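Cahier d'atelier, samedi, novembre

Levain Kudden, jour 5. Rafraîchi à 9 h avec la farine Vidal, celle qui sent le foin. Le bocal Kultex ferme toujours aussi mal - on continue de faire semblant. Pâte de la veille : 3000 g, pesée deux fois, par méfiance.

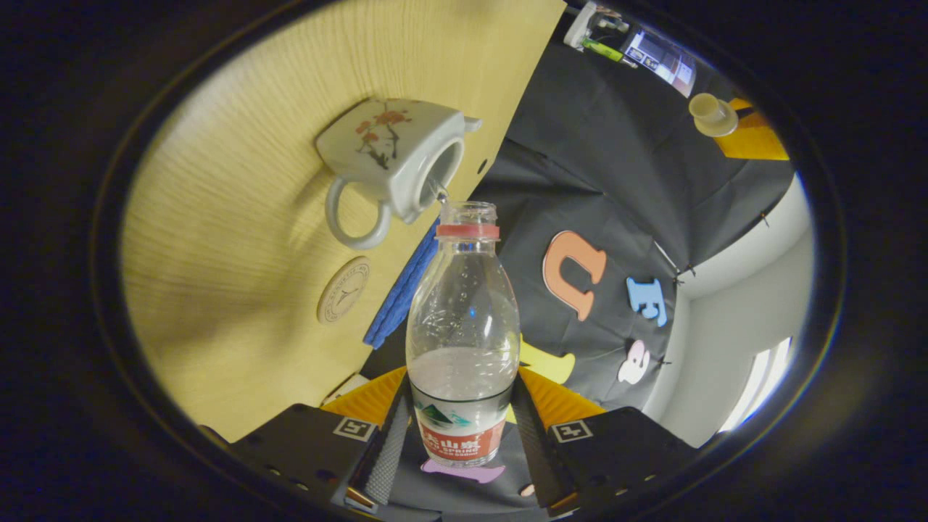
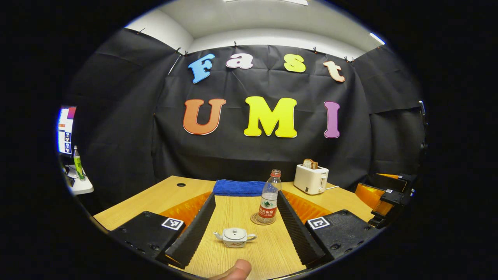

Pourquoi la pâte de la veille s'étale-t-elle au façonnage ?
Trop d'eau pour cette farine. À 72 % d'hydratation, la Vidal rend les armes, alors que la Wundden tenait très bien. Redescendre à 68 au prochain pétrissage et rallonger l'autolyse.

Fournée 301 : croûte correcte, mie de chewing-gum. Mangée quand même, avec beaucoup de beurre. Racheter du seigle.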